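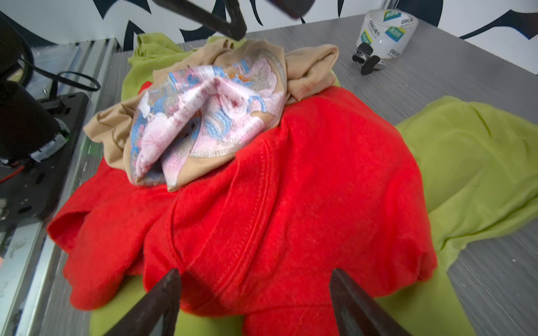

Why Is Red Such a Show-Off?

Look at a crowd, a parking lot or a bowl of candy. Your eyes go to the red things first. Red doesn't ask. It just barges to the front of the line.

To find out why, we have to start with light. Sunlight looks white, or looks like nothing much, but it is really a jumble of every color in the rainbow, all traveling together. When that jumble lands on something, the thing soaks up some of the colors and bounces the rest away. A red sock soaks up most of the green and blue light and bounces the red back. So the one color we name the sock after is the color it didn't keep. Poor sock.

Your eyes catch the bounced light with tiny parts called cones. Most people have three kinds, and by comparing what each kind picks up, your brain decides what color it is looking at. Some people have cones that work differently, and for them red and green can look very much alike. Many dogs' owners buy them bright red balls, and a dog sees those as a sort of dull brown. The dog is too polite to mention it. 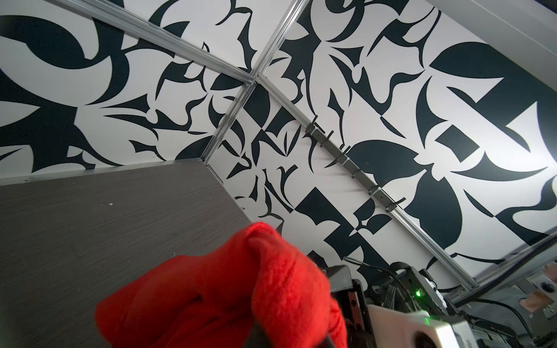 For a long time, making cloth red was hard work. People boiled the roots of a plant called madder, and the good red was hiding underground in a plant with boring yellow flowers. Others used a little insect called cochineal, which lives on cactus. The insects were dried and crushed, and it took heaps of them to dye one fancy coat. Kings and queens paid a great deal of money to walk around dressed in bugs.

The town of Skesville once had a dyer named Ettore Cirillo, who kept 30 pots of madder going in his yard. He was easy to find. He was the man with pink elbows.

Today most red dye is made in factories, and red cloth costs no more than any other kind. It still has one bad habit. A new red shirt may not be holding on to all its dye, and the extra can float off in the wash and settle on whatever is nearby. White underwear is usually nearby.

You can test for this. Wet a corner of the red cloth, press it on a white paper towel and count to 40. If the towel turns pink, wash the red thing by itself in cold water. If the towel stays white, you can probably mix it in, but ask whoever owns the underwear first.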